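Warnico Packing and Returns
Minutes of the equipment review meeting, 15/08/2025
Trotthorpe site, upstairs meeting room

Present: Cecilia Zakaria (chair), Dwayne Schumacher, Heike Hinrichs, Traian Preda (minutes)
Guest for item 2: Friederike Fuchs, Lindemann
Apologies: none

1. Last minutes
Accepted. Dwayne asked that "the team was impressed by the brochure" be struck out. Struck out.

2. Verix picking package
Friederike went through the offer again. Verix is sold as software plus setup for picking mixed items out of a bin, and the customer supplies the arm or rents one through Lindemann. The price covers 30 days of support. After that, support is billed by the visit.

Heike asked what "mixed items" means. Friederike said household goods and toys of the kind we get in returns. Heike said our returns also include torn bags, wet boxes and single shoes, and she would like to see those in writing. Friederike will ask.

Dwayne said the sales sheet talks about 1,000 picks between faults but does not say what counts as a fault. If a person has to reach in and turn something over, he would call that a fault. Friederike said Lindemann counts only full stops. Dwayne asked for that to be noted, and it is noted. 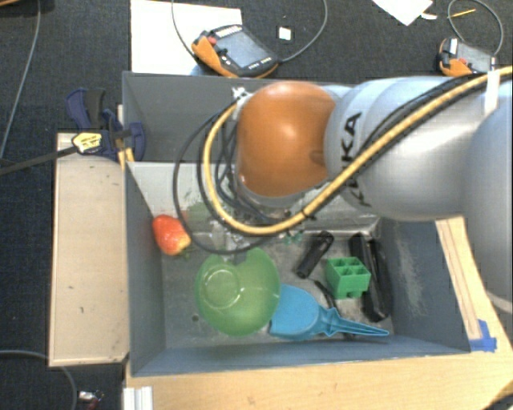

Traian asked how the system copes when one item is leaning on another. Friederike said it picks whatever it scores highest and comes back for the rest. Cecilia asked what happens if it never scores the rest highly enough. The answer was that the bin gets sent to a manual station. Cecilia pointed out that we already have a manual station and it costs us nothing extra.

There was some back and forth about cables. Heike does not want loose cable on the outside of an arm working over our bins, where it could snag on a wall or a bag. Friederike said routing is agreed at install. It is not in the quote.

Friederike left the meeting at this point.

Cecilia said she still cannot tell what we would be paying for in the second year. Dwayne is against going ahead on the present numbers. Heike would allow a trial if it uses our stock and our people do the counting. Traian agreed with Heike.

Decision: no order. Lindemann may offer a trial of 2 weeks on site, at its own cost, using 4 bins chosen by Heike on the morning. If they won't accept that, the matter is closed until the December budget.

Actions
Traian: write to Friederike with the trial terms and the fault question.
Heike: set aside returns for the bins, including the awkward ones.
Dwayne: work out what a manual pick costs us now.

3. Any other business
The tape gun at bench two is broken again. Dwayne to order another.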